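Tuesday, August 15, 2023

Spent most of the morning with the equipment budget spread out over my desk, trying to work out what we can order before the next round closes. I went in thinking we needed a second arm, and I've come out the other side thinking we don't, at least for now - the kitchen tasks are still running in simulation and will be for a good while yet, and what we're short of is compute and a decent gripper.

Grarnero quoted us $627 for the replacement fingertips and the mounting plate together, which I thought was very fair. Thiele wants $900 for much the same thing, though theirs comes with spare pads (and we do go through pads!). I'm leaning toward Grarnero and buying the pads separately.

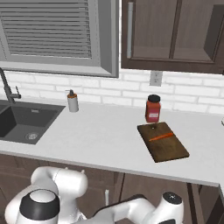 The workstation is the harder decision. Wingate will hold their price for 72 hours once we ask for a formal quote, so please, nobody ask for one until we've agreed on the memory. I'd also like to budget for a real countertop and sink for the back bench, so that when we do move off the simulator we aren't building furniture in the same week. I priced that out once in June and then lost the sheet, naturally.

Still to do: call Trosetti about the service contract, and find out if it covers 2 arms or only the one.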